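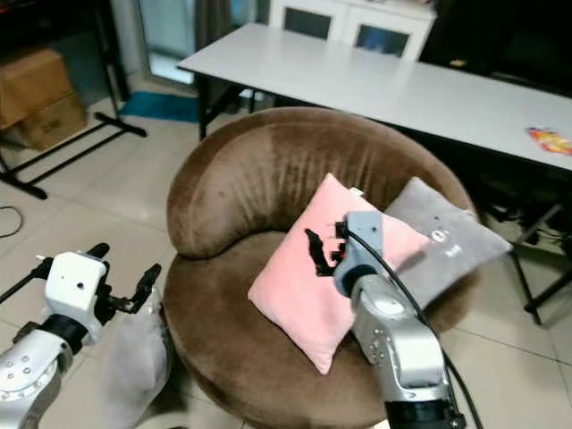

Soft-goods task at the Dalen demonstration: right gripper on the pink cushion.

Equipment Review: Werkero Two-Arm Household System
Demonstration attended at Fastby, Dalen site, Jun 21, 2024
Prepared for the Assisted Living Equipment Program by Vaughn Mercado

Purpose of the visit

The Program was invited by Fastby to attend an open day for the Werkero, a two-arm system intended for light tidying in shared residential rooms. Fastby has offered the system to care providers since March. The Program does not purchase equipment on behalf of its members, but it publishes reviews to assist them in their own decisions. Fastby provided the demonstration at no charge and had no part in the preparation of this review.

The session was led by Wenche Rønning, who is responsible for applications at the Dalen site. A group of 14 visitors attended, most of them from residential care.

The task

Fastby chose the handling of cushions on an upholstered armchair as its main task. The Program considers this a sound choice. Cushions change shape when gripped, they slide on fabric, and they are found in almost every common room. A system that can lift a rigid box may still have great difficulty with them.

The chair was a round tub chair in brown velvet, with a pink cushion toward the front and a light gray one behind it. The gray cushion was partly covered by the pink one, so the two could not be treated as separate objects in open space. The curved backrest also limits the directions from which an arm can approach. Visitors were permitted to rearrange the cushions between runs, and several did so.

Performance

The Werkero approached the chair slowly and without abrupt movement. In most runs the right arm did the handling and the left was held near the front of the chair. Ms. Rønning explained that the left arm is brought in when a cushion must be turned or carried, and this was shown twice during the morning.

Contact with the fabric was gentle. The black fingers press into the cushion before they close, and the software, which Fastby calls Mustarard, decides from the resistance whether a grip has been made. When it judges the grip to be poor, the arm withdraws and tries again from a slightly different angle. Visitors found these second attempts reassuring, although they add to the time required. A member of staff would finish the same work in a few seconds. The Werkero took over a minute in its slower runs.

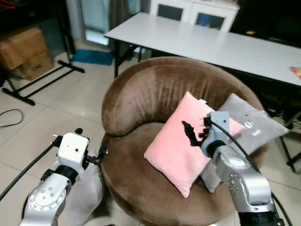
Both arms at the chair, with the right gripper's fingers at the center of the pink cushion.

The system was least certain with the gray cushion. On one occasion it took hold of both cushions together and had to be stopped by the operator. Ms. Rønning acknowledged that overlapping items remain a weakness and stated that an update to Mustarard is in preparation. The Program was given no release date and has not taken the update into account.

The velvet caused less trouble than expected. Its color appears to change wherever the nap is brushed, and one visitor asked whether this would confuse the cameras. No failure during our session was attributed to it.

Construction and cleaning

The arms are silver and segmented, with rounded housings at the joints. The small bolt holes in these housings will collect dust and lint in daily use, and members with strict hygiene procedures should ask how they are to be cleaned. Fastby supplies plugs for them as an extra. In the Program's view they should be included.

A black cable leaves the right gripper, passes over the arm and continues down its side. It did not catch on anything during the session. The Program would nevertheless prefer a cable held closer to the arm, particularly in rooms where residents may reach out and take hold of it.

Safety arrangements

An operator held a stop control throughout, and visitors were asked to remain behind the operator while the arms were moving. This was observed properly. The stop control was used once, as noted above, and the arms halted at once. Fastby does not at present permit the system to run with residents in the room, and the written terms state this clearly.

Cost and support

The system is offered by lease only, at $2,000 per month, including remote support and one service visit per year. Staff training lasts seven hours and is given at the customer's premises. The unit used at Dalen had logged 842 hours of operation, according to the service record made available to visitors. The record listed one replacement of gripper fingers and no other repairs.

Assessment

The Werkero handles single soft items with care and recovers well from a missed grip. It is slow, it needs a trained operator close by, and its handling of overlapping items is not yet dependable. The Program does not recommend a lease for routine tidying at this stage. Members with a supervised trial room and staff time to spare may find a short evaluation worthwhile, and Fastby has indicated that it will consider trial terms on written request.

Members wishing to attend a later session at Dalen should contact the Program office, which will forward their names to Ms. Rønning. Places are limited and are assigned in order of receipt.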